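Good practice for recording cloth-handling demonstrations in real homes: a thread

I write collection procedures for a living and have just finished the January revision of ours. Posting the main rules because people keep asking. 1/30

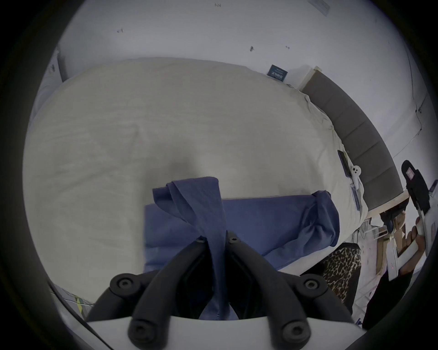
Folding on a bed with hand-held grippers, blue cloth between the fingertips.

2/ Scope first. These rules cover hand-held grippers used by a person in a furnished home, on soft goods: clothes, towels, bedding. They do not cover arms, mobile bases or anything that moves under its own power. That is a different document with a different risk assessment.

3/ The home pack we work from is called Ineler. It is a checklist, a consent form and a fault sheet. The version before this one ran to 42 pages. People at the site in Cilbridge told us they read the first four, so the new one is shorter and the order follows the working day.

4/ Consent. Everyone who lives in the home signs, including those who will be out. A tenant can agree to their own room and to shared rooms if the others have signed too. A landlord's signature does not replace a tenant's.

5/ Consent is per room. If the form says bedroom, you do not record the hallway because the light is better there. Start and stop the recording inside the room.

6/ Anyone can withdraw later without giving a reason. Write the contact address on the copy you leave behind, in block capitals. We had 322 forms back from the last round and the commonest complaint was that the address could not be read.

7/ Personal items. Before the first take, ask the householder to look over the area and move anything they would mind a stranger seeing. Ask them to do it themselves. Operators should not go through post, medicine, bank cards or drawers.

8/ We do not ask people to clear a room completely. Ordinary things near the work are allowed and wanted. A bed in use has phones, chargers and slips of paper on it. The test is whether an item carries a name, a number or a face that can be read.

9/ If you are not sure whether something can be read, play back one take at full size and look. Do it before you record the rest. Blurring afterwards costs far more than turning a card over.

10/ Clothing counts as personal. Use the householder's own only if the form has the clothing box ticked. Otherwise bring the kit bag, which has plain towels, shirts and pillowcases in it. Wash kit-bag items between homes. Yes, every time.

11/ Grippers. Check both at the start, even if the task only seems to need one. Cloth work nearly always ends up needing the second.

12/ The check: close the fingers fully and look at the tips from the side. They should meet evenly. Then go over the screws on each finger with the supplied driver. Finger-tight is not tight. Stop when it resists, do not lean on it.

13/ A loose finger screw is the fault we log most. It shows up in the data as a small twist at the tip when the fingers close, and it is very hard to spot on the day. On hard objects it hardly matters. On a single layer of cotton it changes the grasp.

14/ Wipe the fingertips with a dry cloth between tasks. No sprays, no wet wipes. Lint builds up at the tips quicker than you would think with fleece or new towels.

15/ Clean the lens at the same time. Then film your own palm for a second and check the picture is sharp. Operators at Cilbridge write the time of each lens clean on the fault sheet, e.g. 10.15 am, and I would like the other sites to do the same.

16/ Surfaces. A bed is a permitted surface for folding. It is a poor one for beginners. A duvet gives way under the gripper, so the height of the cloth changes during the task. Train new operators on a table first.

17/ On a bed, leave the duvet as the householder had it. Do not pull it drum-tight. We want the creases. You may flatten a patch large enough to work on if the fold will not hold without it, and if you do, tick "surface prepared" on the sheet.

18/ Keep your knees off the bed. It moves the surface and it tires your back. If you cannot reach from standing, shift the task closer to the edge.

19/ Grasping. Pinch at an edge or a fold where you can. Do not scoop from the middle of the cloth unless the task card says "rumpled start". Close, pause for a beat, then lift. The pause gives a clean start to the movement and makes labelling much easier.

20/ If the cloth slips, carry on and pick it up again with the gripper. Never help with a bare hand. One touch of a hand and the take has to be marked "assisted". Those takes are kept, they are just counted separately.

21/ Failed folds are kept as well. Please stop deleting them. In the last round we had 3,931 takes and hardly any failures, and I do not believe our operators are that good. A gap like that makes the whole set less useful.

22/ With two grippers, keep the one that is waiting clear of the cloth and hold it by the handle. Do not lay it down on the bed mid-take. If it has to be put down, end the take, put it down, start again.

23/ Working time. The old rule was 100 takes per operator per day. We have dropped the number. The rule is now forty minutes on, twenty off, and stop if your grip hurts. Site leads must not set a daily target on top of this.

24/ Thumb and wrist pain goes on the fault sheet like any other fault. It does not need to be bad to be written down. We changed the handle padding last year on the strength of entries people nearly did not make.

25/ Labelling. Say what the thing is in household words: "towel", "pillowcase", "strip of cloth" if you cannot tell. A guess recorded as fact is worse than a vague label. The Jirketti tool has an "unsure" tick box beside every field. Use it.

26/ Do not write colour or pattern into the task name. They have their own fields. "Fold blue towel" and "fold towel" end up as two tasks and someone has to merge them by hand. That someone is me.

27/ Leaving. Put back what was moved, including things on the bed. Count the kit-bag items out against the list. Give the householder their copy of the form and show them where the withdrawal address is.

28/ Files are copied at the site the same evening and the cards are wiped only after a second person has opened the copy. Householder names stay on paper in the locked cabinet and never go in a folder name.

29/ A few questions I have had already. Pets: shut in another room, with the owner's agreement. Mirrors: cover them or face away. Children: not in the room while recording, no exceptions, and a parent's consent does not change that.

Shoes: ask at the door. Socks with grips are in the kit bag. Several people have pointed out that the sizes are all medium. More are on order.

30/ The checklist on its own is two sides of A4 and other groups can use it as it stands. Triantyfollou in an earlier post was my typing, the storage guidance we follow is called Triantafyllou. It covers retention periods, which I have left out here as they depend on what your form promised.

Adding one correction to 12: check the screws again after lunch as well as first thing. It is in the checklist and I missed it out of the post.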